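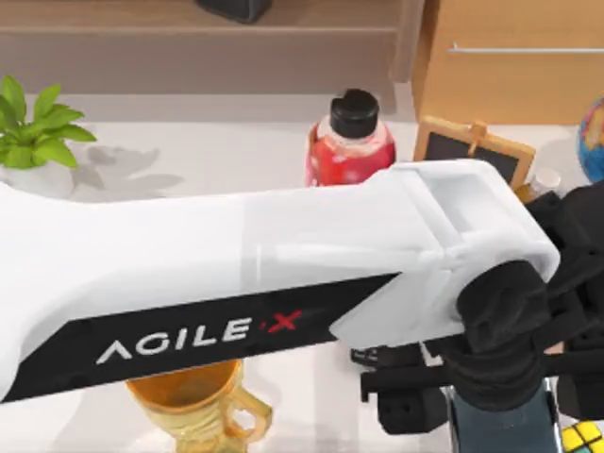

**Review: Watano tabletop simulation pack, after three months of use**

*Drirkus workshop notes, April 13, 2026*

I bought the Watano pack in January to rehearse pick-and-place jobs before letting a real arm anywhere near a bench. The sales page promises that what passes in simulation will pass on the hardware. I had my doubts then and I have more of them now.

Let me be fair first. Installation was painless, the AGILE·X arm model loads without fiddling, and the household props are a decent mix. Shadows and surfaces look good. If you want something to show in a meeting, it will do that job.

The trouble is contact. I ran 200 attempts at the same simple task: come in over the table, pick up the gold cup, set it down a hand's width away. The log marked 194 of them as a success. I then sat through the replays, which was a dull afternoon, and found 107 of those "successes" where the arm link had passed straight through the rim of the cup on the way in. No collision flagged, no stop, no warning in the log. On a real bench that is a cup on the floor, or a bent finger.

The cause is the collision shape on the long white link. It is thinner than the part you see on screen, so the arm can sink into things before the software notices. The wrist seems fine. Bottles and jars get the same treatment as the cup if you route the arm low enough over them.

I wrote to Watano support. The first reply told me to update my graphics driver, which has nothing to do with it. The second said the shape was simplified "for speed" and pointed me to a setting called strict contact. I turned it on. The arm now stops when it should, but it also stops when it's well clear of everything, and a run takes 3 times as long. You end up switching it off again, and I suspect that's what most people do.

What bothers me is the word "safe" on the results page. It shows up in green after every run with no flagged contact, including the bad ones. Somebody new to this will believe it.

For comparison, the Flestico pack has uglier props and a clumsy menu, but it caught every low pass I tried. Goh's add-on sits somewhere between the two and costs extra for the wrist sensors – I wouldn't bother.

**Good:** easy set-up, nice-looking props, quick with default settings

**Bad:** link collision shape too thin, misleading "safe" label, slow support

**Would I buy it again?** No. I'm keeping it for camera placement and doing clearance checks in Flestico until there's a proper fix.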